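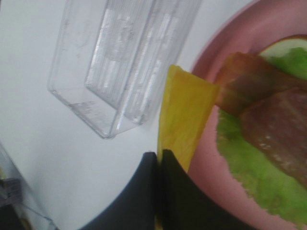 Effect of Soaking Time on the Cooking and Texture of Red Lentils and Chickpeas

Tirta Mangundap and Victor Lema
Food Preparation II, term project
24 May 2019

5 min read

1. Purpose

Home recipes for dal and chickpea curry disagree on how long the legumes should soak. We compared soaking times using one brand of each legume and the same pot, burner and water source throughout.

2. Materials

Dried red lentils and dried chickpeas were both Galtard, bought in April from the same shelf. Salt was Timmermans fine. Each batch used 576 g of water, weighed on a Harance kitchen scale. No baking soda was added.

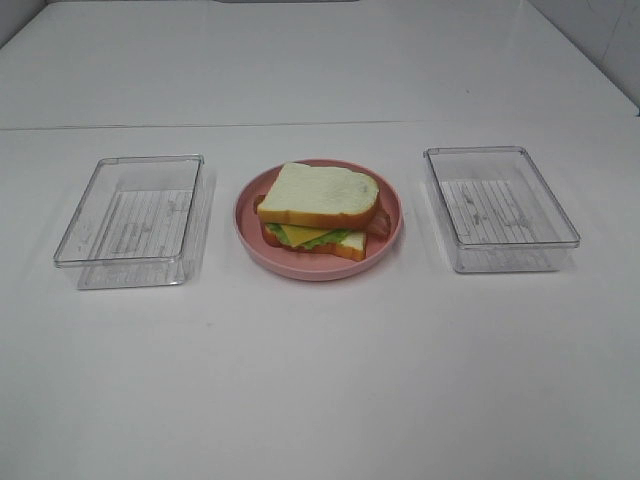

Chickpeas were soaked for 0, 4 or 12 hours at room temperature. Lentils were soaked for 0 or 30 minutes. All batches were drained and rinsed before cooking, and the soaking water was thrown out.

3. Method

Each batch was brought to a boil, then held at a low simmer with the lid on. From the first boil, we removed a spoonful at fixed intervals and pressed single pieces with the back of a fork. A batch was called done when every piece in the spoonful crushed without a hard center. Salt was added after this point. Each condition was repeated 3 times on different days.
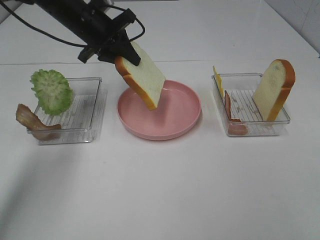
Cumin, turmeric and ginger were fried separately in oil and stirred in at the end, so that the spices had no effect on the cooking time. Tasting was done by both authors without labels on the bowls.

4. Results

Unsoaked chickpeas took the longest and cooked unevenly, with split skins on the outside and firm centers. The 12-hour batches finished first. The 4-hour batches fell between the two but were closer to the 12-hour result than we expected. Soaking made little difference to the lentils, which broke down into a thick puree in both conditions.

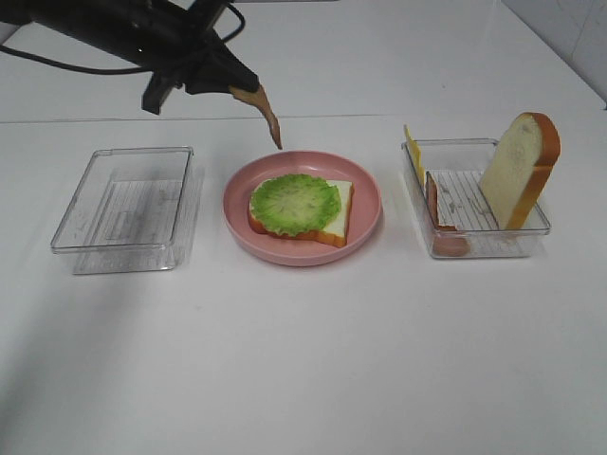
One unsoaked chickpea batch boiled over and lost water. It was discarded and run again.

5. Sources of error

The fork test depends on the person pressing. Victor did all of the chickpea batches and Tirta all of the lentils, so the two sets should not be compared directly. Room temperature was not recorded. The age of the dried chickpeas is unknown.

6. Further work

The Brinunero recipe cards used in class call for salted soaking water. A repeat of the 4-hour condition with salt would show whether it softens the skins.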